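Ramasser, trier, recommencer : le kit de Riquelme à l'épreuve du linge

Il y a des objets qui se laissent attraper et d'autres qui font tout pour l'éviter. Un gobelet, une boîte, une bille de bois : n'importe quelle pince un peu sérieuse s'en sort. Un pull, c'est autre chose ! Il s'affaisse, il s'étale, il n'a jamais deux fois la même forme, et la partie que l'on croyait tenir glisse pendant que le reste suit ou ne suit pas. Voilà pourquoi j'attendais avec autant d'impatience le Curon, le kit de manipulation textile que la jeune maison Riquelme livre depuis juillet aux ateliers, aux écoles et aux particuliers très motivés.

J'ai passé plusieurs journées avec lui dans les locaux de Stestach, une petite société de services installée à Rildale, qui l'évalue pour le tri de vêtements. Le principe tient en peu de mots : un effecteur à monter sur un bras existant, une petite caméra logée au poignet et un logiciel qui propose des points de prise dans ce que la caméra lui montre. La boîte compte 164 pièces, visserie comprise, et la notice 31 pages, bien écrites, avec de vrais schémas et un index (un index !).

Le poignet, c'est l'idée forte. Une caméra fixée au plafond voit un tas ; une caméra qui descend avec l'outil voit des plis, des bords, l'endroit où une matière passe sur une autre. Et c'est bien là que tout se joue.
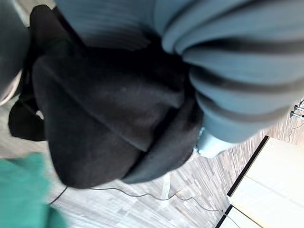 Côtes bleu clair sur étoffe noire : la vue depuis le poignet, au ras du parquet.

Les mailles à grosses côtes sont, de l'avis général, les plus gratifiantes. Le relief donne de la prise, le contraste entre les bosses et les creux aide le logiciel, et l'on voit les points proposés se poser presque toujours sur une crête. Les tissus noirs et mats lui réussissent moins bien. Dans les replis profonds, l'ombre avale tout, et le système hésite, revient, propose un point puis le retire. J'ai fini par déplacer une lampe, ce qui a nettement amélioré les choses. La notice en parle à la page 22, mais j'aurais aimé un avertissement à l'écran.

« On apprend vite à regarder un tas comme lui, me dit Vicente Pereyra, qui suit les essais chez Stestach. Avant, je voyais un pull. Maintenant, je vois une bordure, un pli, et un endroit où il ne faut surtout pas pincer. » Il règle la pression d'un geste, sans même consulter l'écran, et relance un cycle. Il en a enchaîné plus de 2000 depuis le début de l'évaluation, consignés dans un tableur aux couleurs assez effrayantes.

La mise en route mérite un mot. Comptez 90 minutes pour le montage si vous avez déjà vissé ce genre de chose, une bonne demi-journée sinon. L'étalonnage de la caméra est guidé, agréable, presque ludique. Le passage des câbles l'est beaucoup moins : les colliers fournis sont trop courts, et j'en ai racheté un sachet dès le premier soir. Pensez aussi au sol. Un fil qui traîne près du linge ressemble fort, pour un logiciel, à un cordon de capuche – et il ira volontiers y voir de plus près.

Restait la question des étoffes plates. Un morceau de tissu beige étendu par terre, c'est tout le contraire d'un gros pull : presque aucune épaisseur, peu de contraste, et un bord qu'il faut soulever sans racler. Le kit accepte deux types d'effecteur, la pince à mors souples et la main à trois doigts. J'ai une nette préférence pour la seconde dès que l'on travaille sur de la moquette. On peut régler chaque doigt séparément, chercher une ride du tissu, s'en servir comme d'une poignée. Quel plaisir quand la prise est bonne !
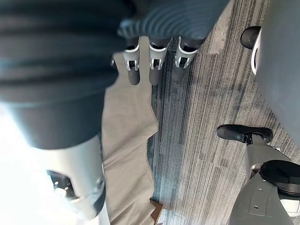 Peut-on utiliser le Curon sur un bras que l'on possède déjà ?
Le kit se monte sur la plupart des bras légers grâce à une bride d'adaptation incluse, à condition que le poignet supporte le poids de l'effecteur et de la caméra ; Riquelme tient une liste des modèles vérifiés et la met à jour chaque mois.

Côté logiciel, l'interface existe en français, et la traduction est soignée. On peut enregistrer ses propres gestes, les rejouer, les corriger au ralenti. J'y ai perdu une soirée entière, ravi. Deux regrets tout de même : l'export des journaux reste sommaire, et le mode pas à pas oublie ses réglages à chaque redémarrage. Riquelme promet un correctif pour les deux.

Chez Stestach, la décision d'achat n'est pas prise. Vicente Pereyra veut encore essayer les chaussettes.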